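We use cookies to remember your settings. Accept | Manage
Reading time: 3 minutes

Nandel garment handling set: README

Hello, and thanks for downloading! I look after the Nandel set, which is a pile of short recordings of people handling clothes with hand-held grippers. This file is mostly house rules. If you only want the folder layout, it's in LAYOUT.txt, but please read the rules before you send us anything of your own, as I've had to turn away some lovely recordings over silly things.

What's in it

There are 296 recordings in the release, 64 of them held back for testing. Please don't train on those 64. I know it's tempting (they include some of the nicest folds we've got), but your scores won't mean much to the rest of us if you do.

Rule 1: start with the fingers open

Every recording begins with the jaws apart and both fingertips in view. Hold still, let the light on the grip go steady, then go in. We use that still moment to line up the finger width with the video, and a recording that starts mid-grab goes straight in the reject folder. Sorry!

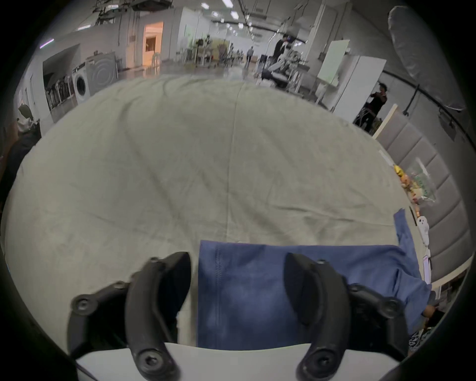 Ozan Değirmenci wrote back on the draft that the open start is fine for folding but a nuisance for handovers, where you may already be holding the shirt when your turn comes. He'd like a "closed start" tag for those. I think he's right, and it'll go in the October release. Until then, open and close once before the handover and trim nothing.

Rule 2: pinch, don't scoop

Take a single fold of cloth between the tips. Scooping with the whole curve of the finger works well enough for a person, but the Jokov arm we replay on can't get that low without rubbing its wrist along the surface, and then we're all unhappy. If you miss the fold, open up and try again in the same recording. Misses are useful, so leave them in and tag them "retry".

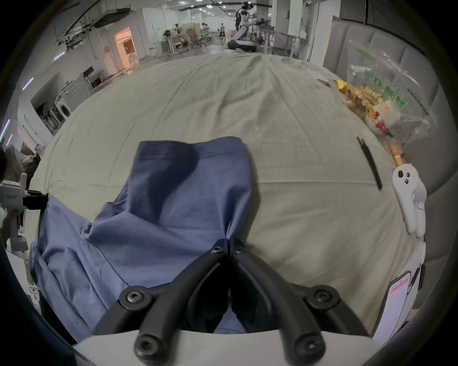
I'd also ask you to go gently on the pull. Once you've got hold of it, lift a little before you drag, or the whole garment comes along and you end up chasing it over the edge. Keep each recording under 40 seconds. Longer ones do get used, but I have to cut them by hand and I'm slow at it.

Rule 3: people

Anyone who might be picked up by the camera gets told beforehand and signs the sheet, including people walking past at the back. Close private messages on any screens nearby. If somebody changes their mind later, write to me with the recording name and I'll pull it from the next release, no questions asked.

Rule 4: naming and tags

Garment, task, take number, in that order, all lower case. At most 3 tags per recording. The full tag list is in TAGS.txt, and if yours isn't there, ask before making one up (we once had four spellings of "sleeve").

Credits and licence

The set is kept by Cimora, free for research and teaching. Please name Nandel in anything you publish, and do send me a link, I love seeing what people get up to with it.

Last edited May 19, 2024

Like this page? Sign up for our newsletter.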